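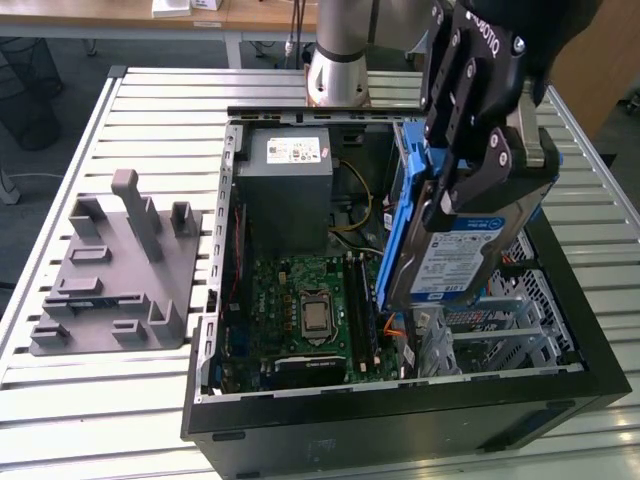 Old tower, one hard drive, which end goes in first?

kudusdale_kev
Green board, blue plastic caddy, bays with gray rails. The shop wants $205 to put the drive in. Pretico lists the whole machine at $200, so I'm doing it myself on Monday. Do the cables go on before or after?

hattori719
After. Lay the case on its side, slide the caddy in until it clicks, then power and SATA. Five minutes.

SirkkaKettunen
Before, if the bay is as tight as mine was. I still have the scar. 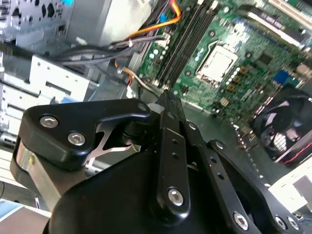
CPU in its socket, memory slots to the left of it.

hattori719
Sirkka, you own a Hurik. Those were designed by someone who hated hands.

SirkkaKettunen
Fair, but look at the cabling in his before you promise five minutes. I'd push the loose stuff over to one side first — it always drifts back over the bays the moment you need both hands.
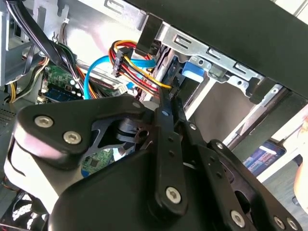

Yellow, red, black, a blue SATA lead looping through the lot. Tie it up with something. A bread bag clip will do.

hattori719
A bread clip. In a computer.

SirkkaKettunen
Going on 5 years in mine.

kudusdale_kev
So cables after, but move them before. I have a bag of bread and no further questions.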